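Clarncombe Tabletop Fair Returns to Tirnness Hall in June

CLARNCOMBE - The Clarncombe Tabletop Fair will be back at Tirnness Hall for two days this June, with more tables for families and a longer evening session. Doors open at 10 a.m. both days.

Prirker, the Clarncombe game publisher, is the main sponsor for the second year running. The company will bring 15 titles for visitors to try, including two that have not yet reached stores. Staff will teach the rules at each table, and games can be joined at any time before 4 p.m.
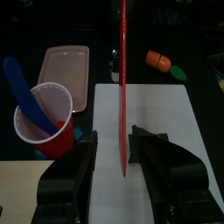 Last year's fair drew 1007 visitors, the most since it moved from the Ostrowski Building. The larger hall allows wider aisles and a separate room for quiet play. Strategy games will be upstairs this time - party games and children's games stay on the ground floor.

Admission is free for children under 12. Adult tickets are on sale now at the Tirnness Hall box office and at the Prirker store on Mill Street. A limited number will be sold at the door.

Clubs that want a table should apply to the fair office by Thursday. Parking is available behind the hall, with the entrance on the north side.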